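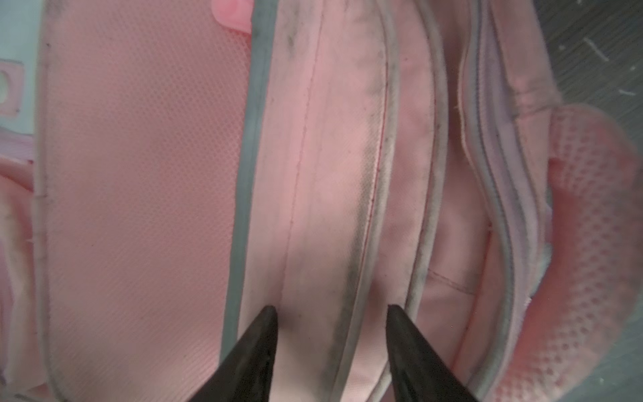 According to Leire Collado, the photographs in the Urquijo archive were never meant to be seen together, and the new display at the Holach Gallery is the first to attempt it. The exhibition opens in August and brings 114 prints to the main floor, most of them street portraits made for the monthly review Nirkitz. A further 45 contact sheets are shown in the side room.
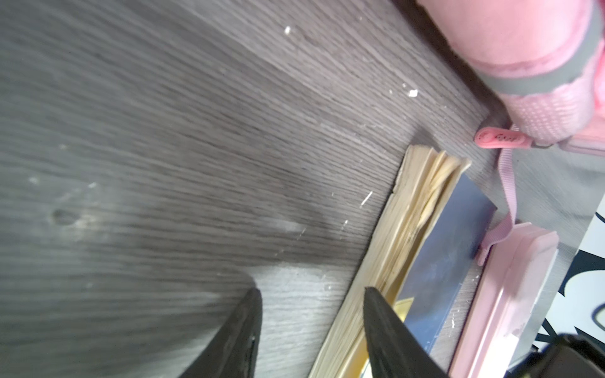
Will there be a catalogue? Kivaneck Press is publishing one in an edition of 500, with 100 copies set aside for sale at the gallery desk.

The gallery is closed for hanging until the opening. Talks are held in the reading room at 6pm and places should be booked in advance. Admission to the display is free.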